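Setting a viewing limit in Kindport

The ratings on Kindport are supplied by studios and distributors, so treat them as a starting guess. Two films with the same label can differ a lot in how bloody they get.

1. Open Household, then Viewers, and pick a name.

2. Set the violence level. "Mild" is supposed to block gore. Watch a few titles yourself before you trust it.

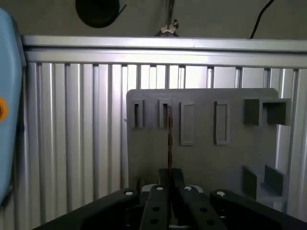 3. Turn on Ask First for unrated films. Out of 2,268 action titles, some 400 carry no rating.

Caution: The limit does not cover trailers. The February update claimed to fix this; check it on your own screen.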